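Protokoll Mieterversammlung Haus Flolitz, 2. November 2019

Beginn 19 Uhr, Gemeinschaftsraum EG. Leitung: S. Stougaard. Anwesend laut Liste 20 Parteien, damit beschlussfähig. Protokoll vom letzten Mal ohne Änderung angenommen.

TOP 1 Heizung
Ablesung im Dezember, Termin hängt Brinden aus. Wer nicht da ist: Schlüssel beim Nachbarn lassen. Frau Khan fragt nach dem Klopfen im Strang links – Brinden soll entlüften, Stougaard ruft an.

TOP 2 Waschküche
Neuer Plan ab Dezember, Eintragung wie bisher in die Liste an der Tür. Sonntags weiter Ruhe, Antrag auf Änderung abgelehnt (11 dagegen, 6 dafür, 3 Enthaltungen). Flusensieb bitte nach jeder Benutzung, steht so auch in der Hausordung.

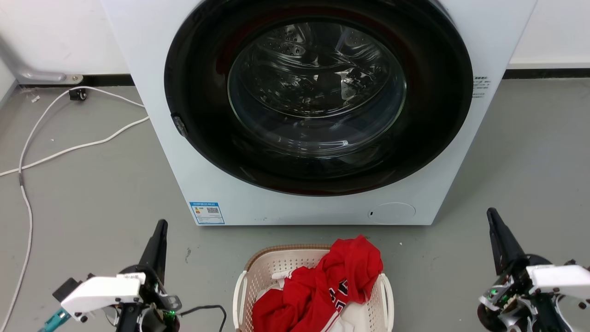
Waschgeld bleibt wie gehabt, Abrechnung über die Nebenkosten. In der Kasse sind 136 Euro, davon Wäscheleinen für den Hof. Rest bleibt stehen.

TOP 3 Fahrradkeller
Zu voll. Räder ohne Namensschild kommen im Dezember raus, Aushang vorher. Angebot Vandness für Ständer: 1.000 Euro inkl. Montage. Den meisten zu teuer, zweites Angebot einholen. Vertagt.

TOP 4 Verschiedenes
- Licht Hinterausgang geht zu früh aus, Zeitschaltuhr prüfen
- Papiertonne: Kartons klein machen!!
- Nachbestellung Haustürschlüssel 86 Euro, zahlt wer verloren hat
- Winterdienst: Liste hängt, zwei Wochen noch offen, bitte eintragen. Streugut steht im Keller unter der Treppe

Nächste Versamlung im Frühjahr, Einladung folgt.

Ende 20.40 Uhr
gez. Svend Stougaard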